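Switching the choir library over to numbers

I took over the music library for our community choir in September, when Clive Clegg handed me the key to the cupboard and a shopping bag of loose alto parts. I had said yes at the end of a long rehearsal without asking what was in there. What was in there was 55 boxes.

Clive had filed everything by composer, which sounds sensible. The trouble is that half of what we sing is arrangements, and over the years different people had different ideas about whose name goes on the box. One spiritual was under the arranger, another was under Traditional, and a third was under S for Spiritual. We had two sets of the same Christmas carol because somebody couldn't find the first set and ordered it again. I found both on the same afternoon, two shelves apart.

I asked on a mailing list for choir librarians what other people do, and most of them said the same thing. Give every piece a number in the order it came in, put the number on the box and on every copy, and let the list do the sorting. The shelf goes 1, 2, 3 and stays that way. If a new piece arrives it goes on the end, and you never have to shift six boxes along to fit in another Stanford.

I resisted this for a week or two. I like being able to look at a shelf and see what's on it. But I tried it with the Christmas music first, and finding a piece took a few seconds, including the time to unlock my phone. So I did the rest.

The order of work, in case it helps anyone:

First I took everything out and counted copies. This was the slow part. We are a choir of nearly 55 when everybody turns up, and plenty of sets had shrunk well below that. One had 13 copies left, all of them tenor, all with the same coffee ring.

Then I pulled anything that was a photocopy of something we should have bought. I won't go into detail. It went in the recycling, and I made a list of what we need to buy properly if we want to sing it again.

After that I numbered the boxes in marker, and the copies in pencil, top right corner of the front cover. Copy 6 of box 13 is 13/6. When people sign out music they write that down next to their name. The pencil matters to me more than it does to anyone else. Some of these editions are out of print and I don't want to be the person who wrote on them in ink.

The list itself is a plain spreadsheet. I looked at a choir program called Avora, and it does a lot, but we'd be paying every month for things like ticket sales that we don't do. My columns are number, title, composer, arranger, voicing, accompaniment, language, copies, and last sung. Last sung has been the most useful so far. Our director assumed we had done the Guerreiro setting recently, and it was before my time and hers.

We had the first sign-out under the new system on a Friday, an hour before rehearsal, at a table by the door. I'd expected a line of complaints and got two, both about having to write the number down. The sopranos were finished first.

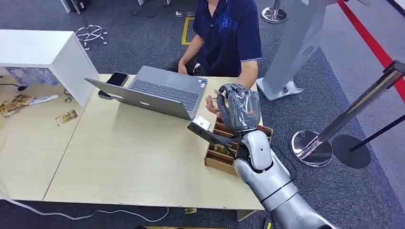

At the table with the laptop open.

A few things I'd do differently. I'd buy the boxes before starting. I used what we had, and the old ones are in three widths, so the shelf looks untidy and the marker doesn't take well on the shiny kind. I'd also decide at the beginning what to do with collections. We own a big carol book with dozens of pieces in it, and I gave it one number, and now if you search the list for a carol in that book it doesn't come up. I've started adding a line for each carol pointing back to the book. I'm up to the letter H.

Returns are the next test. Clive says he used to get most of it back by spring if he phoned people. I have a sheet with every copy number on it and I plan to send one email the morning after the concert, then start phoning.

If you have a spare set of the Wistska folk songs, SATB with piano, we're short by several and the publisher doesn't answer. Leave a comment and I'll get in touch.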